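Sadbridge Home & Table Forum > Kitchen Talk > Storage and Pantry

Thread: Fruit on the table, in the fridge, or in a basket? Household at war

Posted by saltedbutterfly
22 April 2022

Okay. We got our first produce box from the Drultard people (the small one, which is a lie, it is not small) and I tipped it onto the dining table to see what we had. My husband believes everything from a farm goes directly into the crisper drawer. I believe some of it should sit out. Our daughter believes it should all go to a neighbor and we should order pizza.

So before I open my mouth again at dinner I would like some backup. What do you leave out? What goes in the cold? And does anyone keep tomatoes with oranges, or is that how marriages end?

Kitchen is warm in the afternoons, if that matters. The table gets sun until lunch.

Posted by GrumbleOats
Total posts: 3764

Tomatoes out. Citrus wherever you like. Kiwis out until soft, then fridge. Eggplant is a diva and will sulk no matter what you do. Root vegetables somewhere dark, and your dining table at noon does not qualify.

Your husband is wrong about the tomatoes and right about everything else, which I realize is the worst possible result for you.

Posted by Jhun Pascual

I'd push back on citrus "wherever you like." Mandarins on my counter last a week and then one goes furry underneath and takes its friends with it. In the fridge they go three weeks, easy. They don't taste as good cold but you can take a couple out in the morning like a civilized person.

Tomatoes out, agreed. Stem side down if you're fussy.

Posted by GrumbleOats

If your mandarins are lasting a week you have too many mandarins or too few people.

Posted by Jhun Pascual

I live alone and I buy the bag. We've been over this in the soup thread.

Posted by pilotlight_out

Can we talk about the basket question, because it's in the title and everyone has walked right past it. I use a plastic basket with holes. Wipes clean, air gets in, doesn't shed bits of wicker into the grapes. My mother-in-law bought us a lovely ceramic bowl and everything at the bottom of it turned to jam. We kept the bowl. It holds keys now, and one battery that may or may not be dead.

Posted by Milagros Goicoechea

Plastic basket person here too! I've had mine so long I've stopped seeing it – it's pale blue, it goes with nothing I own, and I will be buried with it. My system, if you can call it that, is that everything comes out onto the table once a week and I look it over, and whatever is still firm goes back in, and whatever isn't becomes dinner. It takes as long as the kettle takes. This week's lot had citrus, a couple of kiwi-ish things, tomatoes, and a big brown root that I have been avoiding eye contact with.
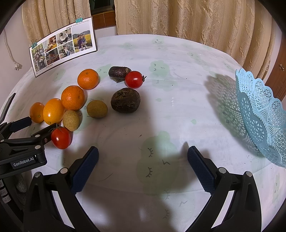
Weekly turnout, basket waiting on the right. Yes, the tablecloth has faces on it.

I never put the root back in with the rest, by the way. Too much dirt. It goes in a paper bag on the floor of the pantry and I apologize to it every time I go in for rice.

To the actual question: I leave tomatoes and citrus together and I'm still married.

Posted by pilotlight_out

The tablecloth has its eyes shut. It's seen your root vegetable and made a decision.

Posted by saltedbutterfly

Milagros this is very close to what my table looked like, minus the charm. I have a plain oilcloth with a burn mark shaped like Florida.

What is the root, though? I had one like that in the box and I've been calling it "the rock." It's too big for a potato. I scrubbed a corner and got tired.

Posted by GrumbleOats

Could be celeriac, could be a rutabaga, could be an old beet that has let itself go. Cut it in half. If it's purple it's a beet. If it smells like celery, congratulations, you're making soup.

Posted by Milagros Goicoechea

I'm taking no position until I cut mine. My money's on beet but I thought that last November as well and ended up with a pot of something beige.

Posted by TheOtherRhonda

I have to be the wet blanket on tomatoes next to everything else. Ripe tomatoes give off ethylene. So do plenty of other fruits. Kiwis are touchy about it and they'll go from golf ball to pudding while you're at work. If you want them soft, great, put them side by side. If you want them to last, give them their own corner.

And eggplant really doesn't like being in a pile. It bruises, it wrinkles, it goes brown inside. The one in the photo is already looking a bit creased around the skin. I'd eat that tonight.

Posted by Milagros Goicoechea

Rhonda, I've been a bit creased around the skin for years and I'd thank you not to eat me tonight.

But fair. It's going under the broiler with garlic.

Posted by Jhun Pascual

Is the tall yellowish one in with the oranges a lemon or some sort of orange? I've been squinting at it. It's a different shape from its neighbors, egg-like almost.

Posted by Milagros Goicoechea

The label on the bin at the market just said CITRUS, ASSORTED, so your guess is as good as the stall's. I'm going to squeeze it over the eggplant and find out.

Posted by GrumbleOats

"Citrus, assorted" is how they get you. I once paid good money for assorted squash and it was four of the same squash.

Posted by coldcellar_dan
Total posts: 2355

Fridge for all of it. I'll say it. Cold keeps food. That's the whole idea behind the appliance. We bought the Plunovis with the two humidity drawers and I put everything in there, tomatoes included, and I have thrown out almost nothing since.

Posted by GrumbleOats

And how do the tomatoes taste, Dan?

Posted by coldcellar_dan

Like tomatoes.

Posted by GrumbleOats

Like wet tomatoes.

Posted by TheOtherRhonda

Dan isn't all wrong. A fully ripe tomato you can't get to for a few days is better off cold than rotting. Take it out an hour before you eat it. It's the underripe ones that suffer, they just stop and never get going again. I wouldn't call it a rule so much as a bad habit with exceptions.

Posted by coldcellar_dan

I'll take "isn't all wrong." Printing that out.

Posted by pilotlight_out

Back to baskets, please, I'm begging. Lined or unlined? I put a dish towel in the bottom of mine and it catches the drips when something goes. My sister says the towel holds damp and makes it worse. She also irons jeans, so weigh that how you like.

Posted by Milagros Goicoechea

Unlined. If something leaks I want to know about it right away, via the counter. Heavy things at the bottom, tomatoes on top in one layer, kiwis wherever there's a gap. Then rinse the basket in the sink before it all goes back. I skip the rinse sometimes and I always regret it by the smell.

Posted by Jhun Pascual

Wash the fruit before it goes back in, or no?

Posted by TheOtherRhonda

No. Wash it when you eat it. Water sitting in the stem end is an invitation.

Posted by ZamoraStreetKate

My mom washes everything the second it's through the door, dries every piece with a towel, and lines it up by color on the windowsill. There's a lemon at one end and by the time you get to the other end you're at plums. It's lovely. Half of it goes bad in the sun. I've never had the heart.

Posted by saltedbutterfly

Kate, your mother and my husband should never meet. They'd open a store.

Right, so what I'm hearing:

Tomatoes out, unless ripe and ignored.
Citrus out if we're eating it this week, cold if not.
Kiwis out, away from the tomatoes, unless I'm in a hurry for them.
Eggplant tonight.
The rock in a bag in the dark.
Basket: plastic, holes, towel disputed.

I read this aloud at the table. He said "so, mostly the fridge." I said "so, mostly the table." The pizza was fine.

Posted by GrumbleOats

You forgot to move the table out of the sun.

Posted by saltedbutterfly

I'm not moving the table. It's oak and it took 100 years off my father-in-law getting it up the stairs. I'll pull the blind.

Posted by coldcellar_dan

Or you could use a fridge.

Posted by Milagros Goicoechea

Update for those following along at home. The eggplant was good, the garlic was slightly on fire. The mystery citrus was sour enough to make me close one eye, so I'm calling it a lemon and I'll hear no appeals. Broiler needs cleaning.

Haven't cut the root. I had the knife out and then there was something on TV.

Posted by pilotlight_out

Coward.

Posted by Jhun Pascual

Sour isn't proof. A calamansi is sour. A bad orange is sour. My aunt grew a tree in a pot that gave fruit the color of a traffic cone and you couldn't get through one without tearing up. Did you keep a seed?

Posted by Milagros Goicoechea

I did not keep a seed, Jhun, I had a fire to see to.

Posted by saltedbutterfly

I cut mine! Beet. Purple right through, and so is the cutting board, and so is one cuff of a shirt that wasn't even mine. Does anyone have a beet recipe that doesn't taste like the yard?

Posted by GrumbleOats

Roast it whole in foil until a fork goes in, peel it under the tap, plenty of vinegar, plenty of salt. Something that size will need a good two hours. It'll still taste a little like the yard. You're eating a root.

Posted by ZamoraStreetKate

Orange and beet is a good salad, if you've got a mandarin left that hasn't gone furry. Bit of red onion. Don't dress it until the last minute or the whole bowl goes pink.

Posted by TheOtherRhonda

And cold water on that cuff, right now, before you read any more of this.

Posted by saltedbutterfly

Going.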